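Capítulo 4
Aprendizagem por demonstração com garras manuais

4.1 O problema dos objetos delgados

Grande parte dos resultados publicados sobre preensão por imitação foi obtida com objetos volumosos: copos, caixas, frutas, blocos. Nesses casos, um erro lateral de alguns milímetros na posição da garra é absorvido pela largura do próprio objeto. Com varetas, pauzinhos e cabos finos a tolerância diminui, e a política aprendida tem de resolver, a partir da imagem do punho, três grandezas que os objetos volumosos permitem ignorar: a orientação do eixo principal, a altura da ponta dos dedos em relação ao plano de apoio e o instante de fecho.

Este capítulo trata do método de recolha com garra manual, em que o operador segura uma ferramenta com a mesma geometria de dedos que será montada no braço. A câmera acompanha a ferramenta. Não há teleoperação nem braço presente durante a demonstração, e a trajetória é reconstruída a partir das imagens e dos dados inerciais. O protocolo seguido nas secções 4.2 a 4.5 é o do estudo Skallilmont, com 4000 demonstrações repartidas por 6 tarefas. Os resultados na tarefa de arrumação de pauzinhos servem de fio condutor.

A distinção entre aproximação e contato é central para o que se segue. Chama-se aproximação ao intervalo em que os dedos ladeiam o objeto sem o pressionar; o contato começa quando a distância entre as almofadas deixa de poder diminuir sem deformação. Na anotação do estudo, a fronteira entre as duas fases é marcada à mão, imagem a imagem. O desfoque de movimento dificulta essa marcação, sobretudo na periferia do campo de visão, onde a textura da superfície se alonga em traços e perde utilidade como referência.

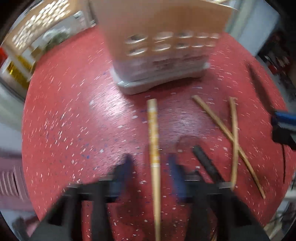
Talavera objeta que a fronteira marcada à mão introduz um viés sistemático: o anotador tende a antecipar o contato quando o objeto é claro e as almofadas são escuras, e a atrasá-lo no caso inverso. A objeção é pertinente. No conjunto Skallilmont, 120 sequências foram anotadas em duplicado para medir a discordância entre anotadores, e a secção 4.4 discute o efeito dessa discordância sobre a política treinada. Adianta-se que o erro no instante de fecho pesa mais do que o erro de orientação, para o mesmo número de demonstrações.

4.2 Formulação

Seja o_t a observação no instante t, composta pela imagem do punho e pela abertura medida da garra, e seja a_t a ação, composta pelo deslocamento relativo da ferramenta e pela abertura pretendida. A política é uma distribuição condicional sobre sequências curtas de ações, dado um histórico reduzido de observações. As ações são expressas no referencial da própria ferramenta - escolha que dispensa a calibração entre a câmera e a base do braço, mas que transfere para a reconstrução da trajetória todo o erro de escala.

Dois pressupostos são mantidos até ao fim do capítulo. O primeiro é que a latência entre imagem e abertura foi medida e compensada antes do treino, pelo procedimento de Van Hecke (apêndice B). O segundo é que os objetos vizinhos permanecem imóveis durante a aproximação. Este último falha quando as varetas estão cruzadas, pois o deslocamento de uma pode arrastar a outra; o caso é retomado na secção 4.5.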